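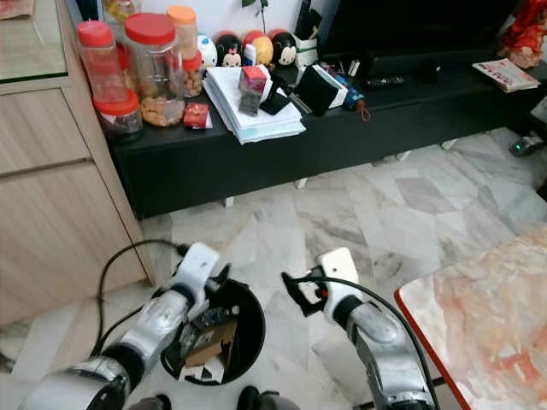 Care of polished marble floors

Marble is a calcium carbonate stone. It reacts with acids, and the polish is lost wherever an acid touches it. Vinegar, lemon juice, wine, limescale remover and most bathroom sprays leave a dull patch known as an etch mark. An etch mark is damage to the surface and can't be washed off.

Routine cleaning

Sweep or dust-mop daily near outside doors. Grit is harder than marble and scratches under shoes. If a vacuum cleaner is used, switch off the rotating brush and check the wheels for trapped stones.

Wash once a week with a pH-neutral stone cleaner. The dose at Lurkadby, where I look after 73 square metres of tile, is 2 capfuls to a bucket. Wring the mop until it no longer drips. Change the water when it turns grey. Rinse with clean water and dry with a microfibre cloth, otherwise the minerals in hard water show as a film.

Bins and furniture

Metal bins and chair legs can leave rust rings if water sits beneath them. Fit felt pads to legs and stand bins on a cork or rubber-free mat. Some rubber compounds stain pale stone yellow. Lift bins when emptying them. Tie the liner before it is raised, and flatten cardboard for recycling so that it does not tear the bag.

Spills

Blot, do not wipe. For oil, cover the spot with a paste of bicarbonate of soda and water, tape cling film over it and leave overnight. Scrape off with a plastic spatula. Old stains may need a second application.

Sealing

Put a few drops of water on a tile and wait ten minutes. If the stone darkens, the sealer has worn out. Apply an impregnating sealer to a clean, dry floor and buff off all residue before it sets. Sealer slows staining but gives no protection against etching.

Light etch marks can be treated with marble polishing powder and a damp felt pad. Deep scratches need diamond pads and are best left to a stone restorer.

Ah-rin Seok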